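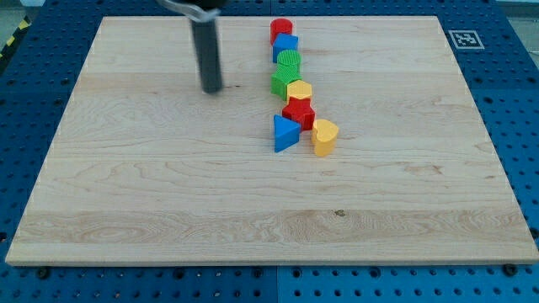 枫木拼板，置于蓝色洞洞板台面之上。板面可见波纹状木纹及一处深色小节疤。

一块案板的年岁
——厨房木器的选材、使用与修复

本刊专稿
2025-06-25

在多数家庭里，案板是每天都要接触、却很少被认真谈论的器物。锅具有品牌之分，刀具有钢材之辨，案板则往往随厨房一并置办，用到开裂、发霉，便弃置更换。近年来，随着旧物修复观念的普及，木质案板重新进入设计界与收藏界的视野。Endari生活器物馆去年11月举办的“日用之木”专题展，展出各地厨房木器126件，其中案板与砧墩占23件，年代最早的一件出自一户制作米糕的作坊，板面中央已凹下近两指深。

该展览的筹备工作历时较长。馆方在征集阶段向城乡家庭发放问卷，收回有效答卷2,911份，内容涉及案板的材质、使用年限、清洁方式与弃置原因。答卷显示，受访家庭弃置木案板的首要原因是开裂，其次是霉斑与异味，因磨损过度而更换者反居末位。换言之，大量案板在木材本身尚可使用之时，便因养护不当而提前退出了厨房。

一、木料的取舍

中国传统厨房用板，以整木横截的砧墩与顺纹拼接的面板为两大类。砧墩承受剁砍，取木材端面，纤维竖立，刀刃落下时嵌入纤维之间，起刀后纤维有所回弹；面板用于揉面、擀皮、切配，取木材弦面或径面，要求平整宽大。两者用途不同，选材亦有差别。南方多用蚬木、铁木、皂荚木制墩，取其坚重；北方面板则常见柳木、椴木与桦木，取其质轻、少异味、易得大料。

枫木在国内厨房中广泛使用的时间相对较晚。硬枫结构细密，管孔小，汁液不易深入，色泽浅淡，便于察看清洁程度，因而在欧美的肉铺与面包房中长期占有一席之地。其纹理通常平直，偶有波纹、卷纹与鸟眼纹，视生长条件而异。旧时木工多将这类纹理视为加工上的麻烦，刨削时稍有不慎即起戗茬；今日的消费者却往往愿意为之付出更高的价格。

节疤的情形与此相似。木材上的节疤是枝条基部被树干包裹后留下的痕迹，有活节与死节之分。活节与周围木质连生，质地坚实，一般不影响使用；死节与周围组织脱离，日后可能松动脱落，形成孔洞，积存食物残渣。选购时可用指甲或硬物轻按节疤边缘，若有明显缝隙或松动，应避免将其用于直接接触食材的一面。

二、拼板与整板

公众对拼板存在一种普遍的误解，认为整块木料必然优于拼接木料。就面板而言，情况较为复杂。木材含水率随环境变化，宽幅整板在干湿交替中沿弦向胀缩明显，容易翘曲，严重时自端头开裂。将木料锯成窄条，调整年轮方向后再行胶合，可使各条之间的应力相互牵制，板面更为稳定。旧时木匠制作大面板，亦多以企口或穿带拼合，整板反而少见。

问题的关键在于胶合质量。早年作坊使用动物胶，黏结强度可观，但遇热水即软化，故老面板多辅以燕尾穿带，即使胶层失效，板条亦不致散开。现代制品普遍采用耐水胶，选购者应确认产品标明适用于食品接触。胶缝应细而均匀，以手抚过无高低落差。胶缝宽窄不一、缝中可见明显胶痕者，多为涂胶或加压环节控制不严所致。

Skandia木作工坊长期从事面板制作与修复，其内部工艺规程要求木条在胶合前静置于车间，待含水率与环境趋于一致后方可上夹。该工坊编印的养护手册将“等待”列为第一道工序，置于锯切与刨平之前。工坊现存的修复档案共203份，其中相当一部分记录的是同一类损坏：板材一面长期朝下、紧贴台面，另一面反复接触水分，两面含水率悬殊，板面逐渐拱起。

三、水、油与空气

木案板的养护并不复杂，难在持续。使用后宜尽快以清水冲洗，必要时用少量中性洗涤剂，沿木纹方向刷洗，随后擦干，侧立于通风处。切忌长时间浸泡，也不宜放入洗碗机。高温水流与热风烘干对胶缝和木纤维均有损害，一次未必见效，积累之后则难以挽回。

曝晒同样不可取。许多家庭习惯将案板置于烈日之下，以为可以杀菌除霉。表层快速失水而内部仍湿，正是端裂产生的主要条件之一。阴雨季节若案板久不能干，可用风扇吹拂两面，或移至有除湿设备的房间。

上油是另一项常被忽略的工作。新板在首次使用前应以食品级矿物油擦涂，待其渗入后拭去余油，如此反复数次。此后视干燥程度补涂，冬季供暖地区间隔应适当缩短。部分家庭以花生油、菜籽油代替，这些油脂不易干固，久置氧化后会产生哈喇味，且使板面发黏。核桃油与亚麻籽油属干性油，可以使用，但需留足固化时间；家中有人对坚果过敏的，应当避用核桃油。

除味可用粗盐。将盐撒于板面，以半个柠檬或湿布沿纹擦拭，静置片刻后洗净晾干，对葱蒜与鱼腥气有一定效果。已经深入木质的霉斑，擦洗难以根除，应以砂纸或刨刀去除表层。若霉变范围较大或已延及胶缝，则不宜继续用于食材。

出于卫生考虑，生食与熟食应当分板处理，这一点不因材质而改变。木板、竹板、塑料板各有长短，板面出现较深刀痕后，任何材质均难以彻底清洁，需及时磨平或更换。

四、修复的尺度

旧案板送修，首先面临的是去留的判断。Skandia工坊的做法是先将板材静置数周，待其含水率稳定，再观察裂缝走向。沿胶缝开裂者修复最为可靠，剖开、刨净旧胶后重新拼合即可；沿木纹贯通开裂者，须锯去裂损部分，补入同种木条；至于端头细裂，若不再延展，可仅作封油处理。

板面的平整同样需要拿捏。多年使用形成的凹陷，有时深达板厚的四分之一，全部刨平意味着损失大量木料，也抹去了使用的痕迹。部分委托人要求恢复如新，另一些则希望保留凹面，只作清洁与上油。在“日用之木”展览中，馆方将一块刨平后的柳木面板与另一块未经处理的同类面板并列陈放，说明牌只列尺寸、树种与产地，未作优劣评判。

这种并置引起了业内讨论。从事文物保护的人士倾向于最小干预，认为刀痕与凹陷是器物信息的组成部分；从事器物制作的一方则指出，案板的价值首先在于能用，一块无法平放、无法擀面的面板，保存得再完整，也已脱离了原本的生活。Endari生活器物馆在展后整理的文集中同时收录了两方面的文章。

五、产地与来源

木材来源是近年不可回避的议题。部分传统砧墩用材生长极为缓慢，野生资源受到严格保护，市场上以“铁木”为名销售的产品，实际树种混杂，消费者难以辨识。购买时应要求经营者标明树种的中文名与拉丁学名，对仅以俗名标示、价格又明显偏低者应保持审慎。

以短小材制作拼板，在资源利用上有其合理之处。家具与地板生产中裁下的余料，长度虽不足以制作大件，用于厨房面板则绰绰有余。Tefera林产合作社自数年前起，将此类余料按树种与厚度分拣后供应给小型作坊，目前以枫木、桦木与水曲柳为主。与之配套的Truvik溯源标签记录木料的采伐林区与加工批次，标签附于板材侧面，成品出售时一并交付购买者。

据合作社介绍，余料分拣耗费人工较多，成本并不低于采购整料，推行之初多数作坊态度保留。随着定制面板需求上升，稳定的小规格板条反成紧缺，双方的合作方才趋于固定。合作社下一步拟将分拣范围扩展至果木，梨木与枣木已在试制之列。

六、回到厨房

“日用之木”闭幕后，部分借展器物归还原主。馆方在归还时附上一份养护说明，并建议仍具备使用条件的案板继续留在厨房。那件米糕作坊的旧板亦在归还之列，经检查，木质坚实，仅一侧穿带略有松动，重新楔紧后即可使用。作坊现已改用不锈钢台面制作主要产品，旧板则保留于后间，年节时用来手工切分米糕。

馆方表示，问卷资料与部分器物的测绘图将陆续整理刊行，供研究者与制作者查阅。家中存有旧案板并愿意提供信息的读者，可向馆方登记器物的材质、尺寸、来源与使用情况，登记后无须送交实物。

（本文由本刊编辑部采写，养护部分参考Skandia木作工坊养护手册。）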